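Sovcombe Residence for Adult Learners
Position Open: Evening Household Assistant (Part-Time)

The Sovcombe Residence invites applications for the position of Evening Household Assistant. The Residence provides furnished rooms and shared services to adults enrolled in full-time study at the Koniseck campus. The successful candidate will report to the Residence Manager, Yaqin Zhong, and will begin work in August.

The position is scheduled for 33 hours per week, with shifts starting at 2:30 p.m. Compensation is $2,110 per month before taxes. Employees who complete the initial review period become eligible for paid leave and a reduced rate on meals in the Rivera dining room.

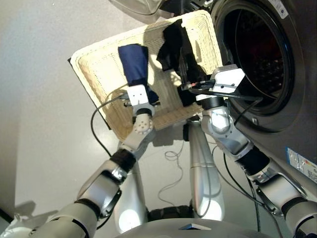 Duties are divided between the guest linen service and the upkeep of shared rooms. The Assistant collects linens from each floor, washes and folds them, and returns them to the correct rooms before the end of the shift. Laundry is handled in front-loading machines and moved in woven baskets, which must be lifted to the height of the machine door many times in an evening. Applicants should be able to carry 45 pounds without assistance. The Assistant also restocks paper goods, records supplies used, and reports repairs to the office in writing.

Required qualifications:
High school diploma or equivalent
One year of paid experience in housekeeping, laundry, or a similar field
Ability to read and follow written instructions in English
Availability during examination periods

Experience in a hotel or student residence is preferred. Training in the Residence's record system, Brastinix, is provided during the first two weeks and is paid at the regular rate.

To apply, submit a resume, a brief letter of interest, and the names of two references to the Residence Office, Room 486. Applications may be delivered in person before 4:00 p.m. or left in the mail slot beside the door. Selected applicants will be invited to an interview and a short tour of the building. Employment is subject to a background check.

The Sovcombe Residence is an equal opportunity employer. Applicants who need an accommodation during the hiring process should notify the Residence Office when applying.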